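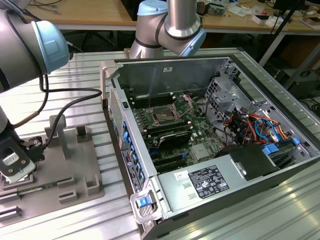 Old workstation tower, worth doing up or strip it?

gravwood_rox
Got given a dark grey tower, two banks of memory slots, metal inside, blue plastic latch on the case. No processor, no memory. Want it for video editing + backups. Budget is tight. Do I buy bits for it or flog it for parts? Also any tips for fitting the cpu, never done one.
Roxana Ene

bogale15
Do it up. Lay it on its side, side panel off, plenty of light. Lift the lever, flip the metal plate right back, drop the chip in flat. Do NOT press on it. Match the little triangle to the corner. Plate down, lever down, done. Takes 2 mins.

Clurov
Wouldn't bother. Old towers like that drink electric and the power supply is never a standard shape. Mine cost me more in adaptors than the board was worth.

yabsira_s
Disagree with Clurov, depends on the model. Read the long label on the case first, then look up the exact board before you buy a chip. Memory too, a lot of these boards want the registered sort and wont start with ordinary sticks. Learnt that the expensive way.

gravwood_rox
ok will check label tonight. Does it matter which slots I fill first?

yabsira_s
Yes. Theres usually a diagram inside the side panel, or in the manual. Fill them in the order it says, matched pairs.

Clurov
And check the socket pins with a torch before anything goes in. One bent pin and its scrap. Still say sell it.

bogale15
Scrap is a bit strong, I've straightened two with a sewing needle. Slow job tho. Keep the plastic cover on the socket if you've got one, people lose them

skotero912
Clean the heatsinks while its open. Soft paintbrush, not the hoover. And new paste on the cpu, pea sized blob.

Clurov
Pea is too much. Grain of rice.

skotero912
pea has been fine on every one I've built

gravwood_rox
Right, label read, board looked up, it does want registered memory. Found a seller with a matched set so going for it. Will post again in June if it boots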